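Sunday, carrel 015

Got here at opening and took 015 again. I had meant to try the other side of the floor but somebody had spread a coat and two bags over the desk I wanted, and I didn't feel like standing over them. 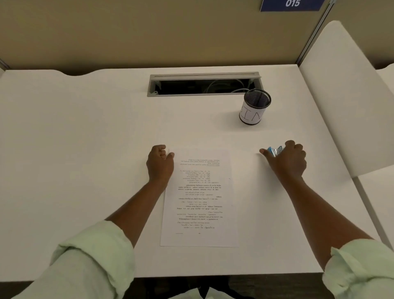

Slept badly. The upstairs people were moving furniture until late and then the heating came on at five and knocked in the pipes. I was up before the alarm and decided to use it. Made a sandwich, found one clean pair of socks, caught the early bus. There were a few of us on it and we all sat apart.

The plan for today was the Hebrew sheet from the evening class, then the reading for Efua, then the letter to the housing office in Flemstead. I wrote these on my hand in pen, which I have been told is a habit for children.

The sheet first. It is the one with the little sums, word plus word equals new word. Cecilia Fiadzo hands them out at the end of class when everyone already has their coat on, so I never look at mine properly until the weekend. By then I have forgotten what she said about it. This time I had at least written down one line in my notebook: "do not translate the halves, read the whole." I tried. I still translated the halves.

I like the sums more than the reading passages. A passage I can get through by guessing, and then I feel clever and have learned nothing. With the sums I either know both parts or I don't. House plus book is school, and that one I knew. House plus sick people is hospital. House plus coffee. After a while I started making up my own and checking them in the dictionary on my phone, and most of mine were not words. I had hoped for house plus socks.

The trouble I have is with the first word changing its ending when it gets joined to the second one. I know the rule. I can say the rule out loud. Then I write the word and leave the old ending on it. I did the same exercise in the notebook twice with the sheet turned over so I couldn't see it, and made the same mistake in the same place both times. I wrote the rule at the top of a new page in capitals. We'll see.

I don't write on the sheets themselves. Cecilia told us to, she says paper is cheap, but I like to have a clean one to come back to in a month. I have the whole set from the start of the course in a folder at home, all clean, and I have gone back to them exactly never.

At eleven I went down for coffee. The machine on the ground floor is one of the Rebelo ones and it gives you the cup after the coffee about one time in four. I have learned to hold my own mug under it. The woman at the desk was changing the paper in the printer and we talked about the carrels. She told me the floor is being measured for new desks and the light ones will be going to another building. I said I would be sorry about that. I am, a bit. The old brown desks on the third floor make me sleepy, and on the white ones I can find my pencil. Against that, every smear of eraser shows up on them, and I go home with gray cuffs.

What I would keep, if they asked me, is the slot at the back where the cables go. At home my cables are all over the table and I put my cup down on them. I have been looking at a tray you screw underneath, made by Wustix, but it needs a drill and I would have to borrow one. I could ask Efua's brother. I have already borrowed his ladder and it is still in my hallway.

The pen holder I would not miss. I never put anything in it. If I put a pen in there I will leave without the pen. I lost the good green one that way in the winter, upstairs, and went back the next morning and it was gone. Since then everything goes straight back in the case, and the case goes in the bag before I stand up.

Back at the desk I had the reading for Efua Kyei. She is writing up her project on the Rirero neighborhood gardens and asked me to go through a chapter for mistakes. She said 800 words. It was a good deal longer than that. I think the 800 was what she had been asked for and the rest was what she had wanted to say. I marked the commas and left the opinions alone, apart from the part on rainwater, where she says the same thing on two pages in a row. I put a small question mark by the second one. She will know what it means. She does it to me.

I found 13 places where she had typed "form" for "from." The spell checker doesn't stop at it and neither does she. I kept a tally down the side because I knew she wouldn't believe me.

It is a good chapter, though. I hadn't known that the plots were handed out by drawing names, or that people were allowed to swap afterward. She has a long section on one family who swapped three years running and ended up back where they started. I read that part again just for myself.

Lunch was the sandwich, on the bench outside by the bike racks. Cheese and the end of the pickle. It was windy and I had to sit on the wrapper. A man was trying to fold a bicycle and had clearly only just bought it. He got it folded in the end and then saw that his bag was trapped in it, and had to start over.

The letter to the housing office I put off until the afternoon. I knew I would. I wrote it in pencil first, then threw it away, then wrote it again in the same words. It is only to say that the window in the back room still doesn't close and that I reported it in the autumn. My first try was too polite and the second one was too, but I ran out of wish to change it. I will type it up at home and send it tomorrow. I want to put in the date that I first called them and I don't have that with me. It's on the calendar in the kitchen, under the one for this year.

After that I had an hour left and went back to the sheet, which I had told myself I wouldn't do. I read the numbered lines aloud under my breath. This is the one thing I like about the partitions, I don't have to see anybody seeing me. I am slow. I still stop before each word like somebody stepping off a curb. Cecilia says to read to the end of the line even if it is wrong, and then go back. I managed it on the short lines. On the longer ones I stopped in the middle every time and looked up a word I already knew.

I did notice that I no longer have to remind myself which side to begin on. In the first weeks I had a pencil arrow at the top of every page of the notebook. I leafed back and looked for the last one, and it is before the holiday. I didn't decide to stop, I just must have.

Things for this week:

Letter, with the date in it.
Take the ladder back. Ask for the drill at the same time, or maybe leave a day between.
Give Efua her pages. Tell her the number.
Ask Cecilia why "birthday" takes the ending it does – I have it in my notes two different ways and both in my handwriting.
Socks.
Descale the kettle.

The bell went at ten to five, which is early for them. I packed up the case, the notebook, and the folder with Efua's chapter, and checked the floor under the chair for the eraser. It had been in my pocket. On the way out I passed the desk I had wanted this morning and the coat and the two bags were still on it.

Bus was late. Stood with my back to the wind and went over the sums in my head, house plus this and house plus that, and got most of the endings. Missed the one for hospital again. Soup for dinner, and the heel of the bread toasted. The upstairs people are quiet so far. I have the folder out on the kitchen table and may go back to the first sheets tonight, or may leave it and wash my hair.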